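How to Sharpen a Kitchen Knife on a Whetstone 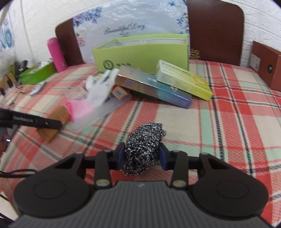 Daltitus Kitchenware – Product Care Department

A good kitchen knife loses its edge slowly, so most people don't notice until a tomato skin starts to resist. At that point honing on a steel will help for a day or two and then stop helping. The edge needs to be ground again, and a whetstone is the cheapest way to do it at home.

These instructions are for straight-edged knives with a bevel on both sides. That covers the chef's, santoku, utility and paring knives in our Anero range and most similar knives from other makers. Do not use them for serrated knives, ceramic knives or single-bevel Japanese knives.

What you need

A combination whetstone, 1000 grit on one side and a finer grit on the other
A non-slip base or a damp dish towel folded in four
A bowl of clean water
A permanent marker
A dry cloth
A few sheets of newspaper or plain paper

If the knife is chipped you will also need a coarse stone, somewhere between 200 and 400 grit. Chips deeper than the thickness of a fingernail are better sent to a sharpening service.

Before you start

Wash the knife by hand and dry it. Grease and food on the blade will clog the stone.

Check what kind of stone you have. Soaking stones go into the bowl until bubbles stop rising from them. Splash-and-go stones only need water on the surface, and soaking can crack them. The Pridov stone sold with the Anero starter set is a splash-and-go stone. If you have lost the leaflet for another brand, put a few drops of water on the surface. A stone that drinks them at once is usually a soaking stone.

Put the stone on its base with the 1000 side up and a short end facing you. Push it with your hand. If it slides at all, fix that first.

Step 1. Mark the edge

Run the marker along the bevel on both sides of the blade, from heel to tip. The bevel is the narrow strip that catches the light right beside the edge. The ink will show you where the stone is touching.

Step 2. Find the angle

Anero knives are ground to 15 degrees per side. Older knives from the Marchetti line are 20 degrees. If you don't know the angle of your knife, start at 15 and let the ink tell you.

Lay the blade flat on the stone, then raise the spine. On a chef's knife with a blade 2 inches tall, 15 degrees puts the spine a little over half an inch above the stone. A paring knife is much narrower, so its spine sits far lower at the same angle.

Make two or three light strokes and look at the bevel. If the ink is gone only near the top of the bevel, the spine is too low. If it is gone only at the very edge, the spine is too high. Adjust until the ink comes off evenly, then hold that position.

Step 3. Sharpen the first side

Hold the handle in your stronger hand with your index finger on the spine. Rest two fingertips of the other hand flat on the blade, close to the edge but never over it.

Start at the heel. Push the blade away from you and draw it back, using most of the length of the stone. Press lightly when the edge trails and let up when it leads. Work in sections, moving your fingertips along toward the tip. On a curved blade, lift the handle slightly as you reach the belly so the edge stays in contact.

Gray slurry will build up on the surface. Leave it there. Add a few drops of water when the stone begins to feel draggy.

Keep going until you can feel a burr along the opposite side. To check, place your thumb on the flat of the blade and slide it off past the edge, away from the spine. Never run a finger along the edge. The burr feels like a thin wire or a slight catch, and it needs to run the full length. People often miss the last half inch at the tip.

Step 4. Sharpen the second side

Turn the knife over and repeat at the same angle. You can switch hands or keep the handle in the same hand and turn the blade toward you – whichever feels steadier. Stop when the burr has moved back to the first side.

Step 5. Refine the edge

Rinse the knife, turn the stone over and wet it. Repeat both sides on the fine grit with less pressure. This takes less time than the first stage.

Finish with single strokes, edge trailing, changing sides each time. Start with 9 strokes per side and go down to one, getting lighter as you go. Most of the burr will be gone by then. Draw the blade backward over a folded sheet of newspaper a few times to take off what is left.

Step 6. Test it

Hold a sheet of paper by the top edge and slice down through it from heel to tip. A clean cut means the edge is even. If the blade snags at one spot, go back to the fine stone and work on that section.

Wash and dry the knife before you use it on food.

Common problems

No burr forms. The angle is too low and the stone is touching above the edge. Mark the bevel again and raise the spine.

The knife is sharp at first but dull by the next meal. The burr was probably left on and has folded over. Repeat the single strokes in Step 5.

Scratches on the side of the blade. The spine dropped during a stroke. The scratches don't affect cutting, and most will not polish out at home.

The stone has a dip in the middle. Draw a pencil grid on it and rub it on a wet flattening plate until the grid is gone.

Looking after the stone

Rinse off the slurry and stand the stone on its side to dry at room temperature. Don't put it in the oven, the dishwasher or direct sun. Wait until it is fully dry before it goes back in the box.

How often

For a knife used every day at home, 4 times a year is plenty. In between, use a honing rod once a week and cut on wood or soft plastic. Glass and stone boards will undo the work very quickly.

Written by Rory Dow. Updated 12th November with the bevel angle for Marchetti knives.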